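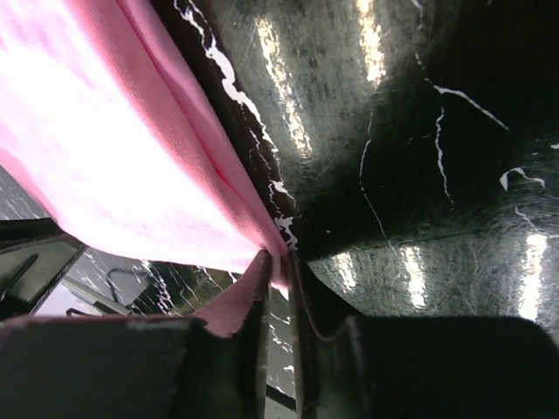 Nermina Shehu had told me beforehand that the dye house was the part worth the trip, and that anyone short of time should skip the showroom and go straight down the hill.

I took her advice. The Kulach knitwear mill opens its doors once a year, in May, and the queue for the dye house was already out to the gate by ten. Entry is free but you need a ticket from the hut by the car park. They let in 400 people a day and stop there.

The tour starts in the yarn store. Cones arrive undyed from Spahić, a spinner further up the valley, and are stacked by weight and batch. The storeman said the mill got through 2573 cones last month, most of it cotton for children's wear. From there you walk past the knitting machines, which were running, so the guide had to shout. I caught perhaps half of it.

The dye house is hot and smells of vinegar. There are six vats, the oldest with an Orkier plate on the side and a date too worn to read. Shades are mixed from a card index that goes up to number 1189. Pinks take up two whole drawers. A woman in rubber boots explained that pale colours are harder to match than dark ones and that a batch can be sent back for a difference most of us would never see.

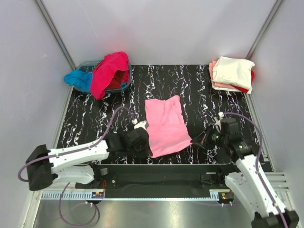 After that came washing and pressing, then the cutting room, where offcuts are bagged and sold by the kilo. I bought a bag of grey rib for cuffs. The mill shop was crowded and the prices were much the same as in town, apart from a rail of seconds near the till.

Tea was in the old boiler room. The scones had gone by two o'clock. There is a bus back to the station every hour, from the stop opposite the gate, and the last one goes at ten past five.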